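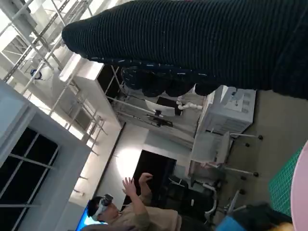

Suchbegriff eingeben Suchen

Werkstattbuch, Eintrag 23. Juni 2026
Betr.: Besuch Rurkance, Vorführung zweihändiges Greifen

Besucher: Callum Tapley (Rurkance) plus Begleitung. Beginn mit Verzögerung, Anmeldung am Empfang lief unter falschem Firmennamen (Goodall). Bitte beim nächsten Mal die Besucherliste vorher abgleichen.

Ablauf wie im Februar vereinbart: erst Teleoperation über Headset, dann Fragen, dann zweiter Durchgang mit geänderten Parametern. Aufgabe: Brötchen von der Schneidematte in die Schale legen. Schale steht rechts der Mattenmitte, Brötchen links. Übergabe von links nach rechts ist zulässig, aber nicht vorgeschrieben.

Vor dem Start:
- Handkalibrierung beidseitig, offene Hand und Faust, je 2 Wiederholungen
- Nullpunkt Handgelenk links nachgezogen, hatte sich seit gestern verschoben
- Greifkraft auf Stufe 2, Stufe 3 drückt die Kruste ein
- Kabel am rechten Arm auf Spiel geprüft
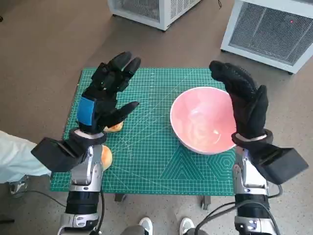 Durchgang 1: Annäherung beidseitig unauffällig. Linke Hand greift das obere Brötchen beim zweiten Versuch, der erste Griff rutscht am Daumen ab. Ablage in der Schale ohne Randkontakt. Beim unteren Brötchen kommt der linke Unterarm dem Objekt zu nahe, Ellbogen muss weiter nach außen. Der Bediener hat das von sich aus korrigiert, die Inverskinematik bietet die Lösung aber nicht von selbst an. Ticket dazu ist angelegt.

Durchgang 2: Glättungsfilter (Modul Grultska) auf 100 ms. Zittern der Fingerspitzen deutlich geringer, dafür spürbarer Nachlauf beim Öffnen der Hand. Bediener fand es beim Ablegen lästig, beim Anfahren angenehm. Denkbar wäre ein kürzeres Fenster nur für die Finger, Arm bleibt wie gehabt. Noch nicht probiert.

Fragen Tapley:
1. Verschleiß der Handschuhe. Wir haben keine belastbaren Zahlen, nur den Eindruck, dass die Fingerkuppen zuerst nachgeben. Ab sofort Wechsel ins Buch eintragen, mit Datum und Seite.
2. Preis des Handgelenkmoduls. Laut letztem Angebot von Zuno 1.999 Euro netto pro Stück, ohne Kabelsatz. Gültigkeit des Angebots muss ich nachsehen.
3. Ob die Aufgabe auch ohne Bediener läuft. Antwort: derzeit nein. Aufzeichnungen sind vorhanden, die Auswertung steht aus.
4. Andere Objekte. Er hätte gern etwas Glattes und Schweres gesehen. Keramik haben wir ihm für den nächsten Termin zugesagt, vorher muss der Reibwert der Handschuhe gemessen werden.

Anmerkung zur Matte: Das Raster ist zum Wiederfinden der Startposition brauchbar. Rasterkoordinaten der Schale künftig vor jedem Durchgang notieren, heute nur beim ersten gemacht. Die beiden Durchgänge sind deshalb nur bedingt vergleichbar.

Offen:
- Protokoll an Rurkance
- Filterfenster Finger/Arm trennen
- Ellbogenvorgabe links
- neue Brötchen, die heutigen sind für Messungen nicht mehr zu gebrauchen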